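Heating oil prices, again

tomosm
Filled up in February and paid 39 cents a gallon more than last time. Stellholm says it's refinery trouble. I say they're padding it, and I've been with them 21 years!

lie_flat
They all buy at the same terminal, Tomos. My dealer went up the same week (different outfit, same excuse).

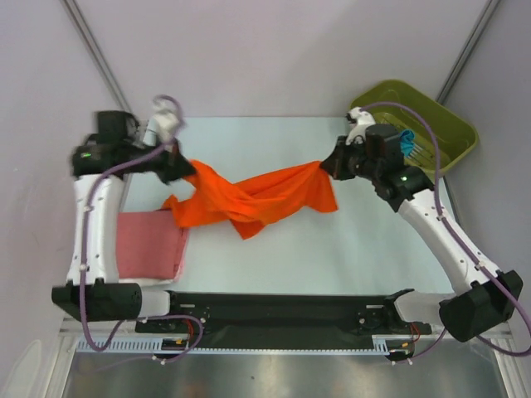 judo_dad
Disagree with lie_flat. Skendetti held their price for 4 weeks after everyone else jumped, so somebody has room to move. I switched and I'm happy.

lie_flat
Held it for prepaid customers, maybe. I called and got the high number.

tomosm
Prepaid in what month? I'd do it if it's under 6 payments.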